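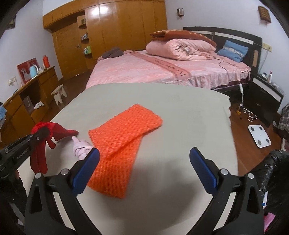
5 min read

Plornlow Mill Open Day: Nice Building, Thin Answers

11 August 2021

The leaflet promised "a full day inside a working knitwear mill." I got two hours and ten minutes, and a fair chunk of that was spent in line for a wristband.

I should say up front that I wanted to like Plornlow. I have bought knitwear for a small shop for a long time, and a mill that still spins, dyes and knits on one site is a rare thing. Or that's the claim. By the end of the visit I was less sure which of the three still happens there on an ordinary day.

Admission is free but parking isn't, and the free lot the website mentions was roped off. The overflow field is a ten-minute walk along a road with no sidewalk. Bring decent shoes.

The tour starts in the old wool store, a handsome brick barn with iron columns and very little wool in it. Our guide gave us the history at a good clip: the flood, the fire, the second fire, the years making army blankets. She was a strong speaker and knew her dates. When a man near the front asked how much fleece comes through the building in a year, she told him it varied. He asked what it varied between. She moved us along to the scouring room.

Scouring is washing, for anyone who hasn't been around a mill. The vats were clean and dry and had the look of something polished for company. I was told the line was down for summer maintenance and would be back on in September. That may well be true. Mills do shut down in August. But then why hold the open day in August, and why print "see the wool being washed" on the leaflet?

Things picked up in the spinning shed. Two frames were running, loud enough that we were all handed foam earplugs, and here at least you could watch fiber turn into yarn. The operator let people feel the roving before and after it was drafted. The sign on the wall said 2674 spindles. That figure must cover every frame in the shed, including the ones under tarps, and the sign doesn't say so. I don't call that dishonest. It's the kind of number that gets painted once and stays up.

The dye house was viewing from a doorway only, for safety, which I accept. It smelled right. The oranges and rusts are what Plornlow is known for, and the shade cards pinned up by the door were lovely, with 108 colors on the current list. I asked how many are dyed in-house and how many arrive as finished yarn from Pemetti, whose cartons were stacked four high in the corridor behind us. The answer was that Pemetti is "a valued partner." I asked again, a little more plainly, and was offered a shade card to take home.

I took it. It's a good shade card.

Lunch was in the canteen: soup, rolls, a cheese plate, coffee from an urn. The soup was better than it needed to be. Prices were fair. There were not enough chairs, and older visitors ended up on the window ledges.

After lunch came the knitting floor and the part I had driven out for. Plornlow has put a lot of its marketing behind the open-weave scarf, the airy one that every gift catalog carried last winter. It's described as "loom-soft, made to last a lifetime." Now, a loose knit snags. It drops, it stretches along its own weight if you hang it, and it catches on every ring and zipper. You can make a beautiful scarf that way, and I've sold plenty, but I would never tell a customer it will last a lifetime. Also, it's knitted, so I don't know what a loom has to do with it.

The mill's answer is a finishing treatment called Droludent, which is supposed to keep open stitches from sliding. There was a board about it with a bar chart. The bars had no units. I asked what the test was and was told it was done by an outside lab. I asked which lab. The young man at the board was polite and clearly hadn't been given anything beyond what was printed behind him, so I left him alone. I did pull at the treated and untreated samples for a while. The treated one felt a bit stiffer. Whether it would hold after a dozen washes I can't say, and neither could the board.

The one exhibit I'd go back for was the old Matoušek flatbed in the side room, a hand-operated machine kept in proper order and run by someone who had plainly spent years on it. She made a strip of ribbing while she talked, dropped a stitch, swore mildly, picked it up with a latch tool and kept going. More was explained in that quarter of an hour than in the rest of the tour. The room held a dozen people at most, and there was no sign pointing to it. Many visitors must have walked straight past to the shop.

The shop is where the day ends whether you want it to or not, since the exit runs through it. Throws started at 190 dollars. A full-length cardigan coat was 709, and I turned it inside out to look at the seams. They were neat at the shoulder and less neat under the arm. The "mill seconds" basket was a disappointment, mostly last year's hats at what looked to me like normal outlet prices. Check the care labels before you pay. Two of the sweaters I picked up gave the yarn's origin in large type and the place of making in very small type, and they were different countries.

Would I send anybody? If you have never seen spinning frames run, yes, go once, and go early before the shed gets crowded. If you're in the trade, phone first and ask which lines will be operating. Ask for the Matoušek room by name. Dogs are not allowed, the restrooms are by the canteen, and the last tour leaves at two, although the leaflet says three.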